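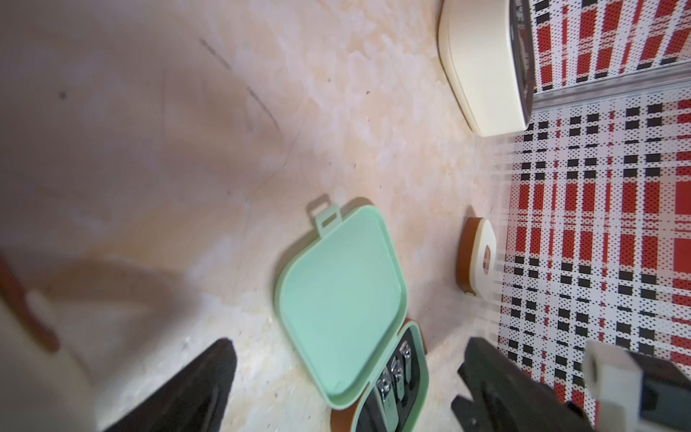 How to Clean, Sort and Repack a Nail Clipper Case

I love a good little case. A lid, a latch, a slot for everything, and the whole kit fits in a coat pocket! What I love less is opening one after a long winter and finding lint in the corners and a film of old hand cream over everything. So twice a year, in February and again in June, I take my nail kits apart and do them properly. It takes me less time than a pot of coffee, and the clippers cut so much better afterward.

These steps work for any small hinged case with slots in the base, including the kind with a black lining that shows every speck of dust (mine is mint green inside, and I would buy it again for the color alone).

What you need

A bowl of warm water with a few drops of dish soap
An old soft toothbrush
Two lint-free cloths, one to use damp and one to keep dry
Rubbing alcohol and a few cotton swabs
Sewing machine oil, or any light oil in a dropper bottle
A strip of sticky tape
A hard, wipeable surface with good light

A word on the surface. I like a smooth countertop or a stone-look table. Tiny bits of grit show up and you can wipe the lot away when you're done. If your top is real marble, put a towel under the bowl and wipe up drips as you go.

Step 1: Empty the case

Open the lid all the way and let it lean back on its hinge. Don't force it past the point where it wants to stop, those hinges are small and they don't forgive you. Lift each tool straight up out of its slot. If one is stuck, wiggle it gently from side to side. Pulling at an angle can tear the lining, and a torn slot never grips the same way again.

Lay the tools out in the order they came from. With several clippers in a row it is very easy to mix up two that look nearly alike, and then you spend ten minutes wondering why the lid won't close.

Step 2: Clean the shell and lid

Dip the cloth in the soapy water and wring it out until it's barely damp. Wipe the inside of the lid first, working into the rounded corners, then go along the rim. The rim is where the gunk lives! Follow with the outside of the shell.

If there's a latch tab with a slot in it, run a dry toothbrush through the slot, then a swab with a touch of alcohol. A latch that has stopped clicking often just has fluff packed into it. Test the alcohol on a hidden spot before you use it on colored plastic.

Step 3: Clean the lining

Keep the lining dry if you possibly can. Turn the base upside down over the trash and tap it with your palm. Press the sticky tape into the slots and along the flat parts and peel it away, and keep going with fresh tape until it comes up clean. For a stain, dab with the damp cloth and stop as soon as it lifts. Leave the case open until the lining feels completely dry to the touch, overnight if it got properly wet.

Step 4: Wash the clippers

Now the fun part. Swing each lever around to the open position so you can reach underneath it. Scrub the jaws, the pin and the underside of the lever with the toothbrush and soapy water, rinse, and dry right away with the second cloth. Then go over the cutting edges with a swab dipped in rubbing alcohol and let them air-dry.

If your clippers have a file on the lever, brush along the grooves, not across them.

Step 5: Oil and test

One drop of oil where the lever meets the pin. One! Work the lever a few times, wipe off whatever oozes out, and try a cut on a scrap of paper. A clean bite means the blades are meeting well. If the paper folds or tears, look at the jaws against the light. A gap across the whole edge usually means that clipper has retired, and you should let it go.

My friend Maëlle Dhillon swears by a second drop. Her kit lining has the oil marks to prove it.

Step 6: Put everything back

Start from one end of the row and slide each clipper down into its slot until it stops. Keep the levers folded flat and all facing the same way. It's fine if one sits a bit higher than its neighbors, as long as the lid clears it. Close the lid slowly the first time and feel for resistance. If it pushes back, open up and try swapping two clippers before you press any harder.

I keep the one I use most on the right, because that's the hand I reach with. Lefties, flip it around and see how much nicer it feels.

Questions I get a lot

Can I boil the clippers?
Plain stainless steel ones with no plastic parts, yes, but dry them immediately and oil them again. For a kit only you use, soap and alcohol do the job.

What about rust?
Light orange spots come off with a paste of baking soda and water on the toothbrush. Rinse, dry, oil. If the edge itself is pitted, replace the clipper.

My case smells musty. Help!
Leave it open in a dry, airy room for a couple of days. A spoonful of baking soda in a twist of tissue, set inside the closed case overnight, takes care of the rest.

Should the kit live in the bathroom?
I moved mine to the bedroom dresser and the pins have stayed smooth ever since. All that shower steam is hard on small metal parts. If the bathroom is your only choice, pick a drawer well away from the tub and crack the lid open now and then.

Next up I'm doing tweezers, including how to get the tips to meet again after somebody has used them to open a paint can.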